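Check the camera roll before you blame the planner

Last updated 14 May 2025

Most "planner bugs" people send me are extrinsics bugs. Utura's docs say the head view is calibrated on import. I wouldn't take that on trust.

1. Load the room and park both arms over the desk. Leave physics paused.
2. Render one head view and compare it with the camera pose in your config.
3. Project both gripper frames into the view. If the dots miss the fingers, stop there.
4. Rotate gravity into the camera frame. A planner that assumes image-down is floor-down will pick bad approach vectors – and still report success.
5. Only now run 200 plans. I don't believe a success rate from 2.
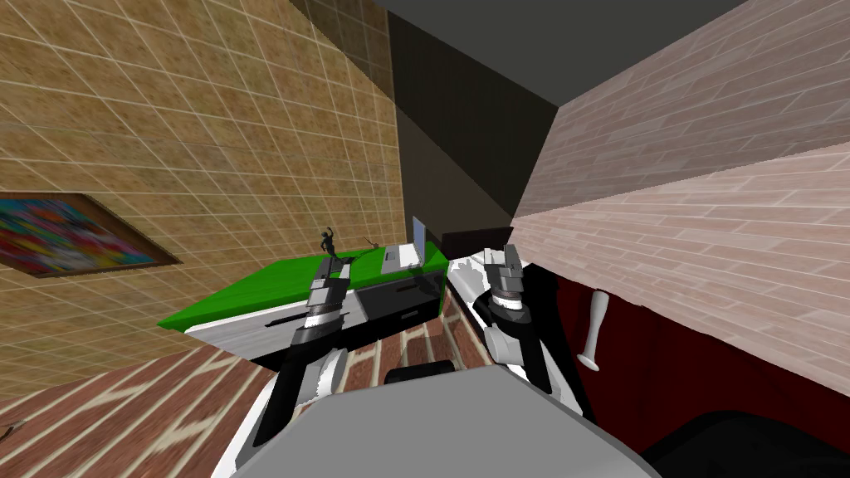
Head view with strong roll, both grippers up near the desk.

Auto-leveling the image hides the error, so leave it off.

Comments

Joar Engström: Step 3 found a swapped quaternion for me. The planner was fine.

Agata Colombo: Is 200 enough? We run 1000 and the rate still wanders.

Folke Wallin: Gravity was already correct in my build, so step 4 changed nothing.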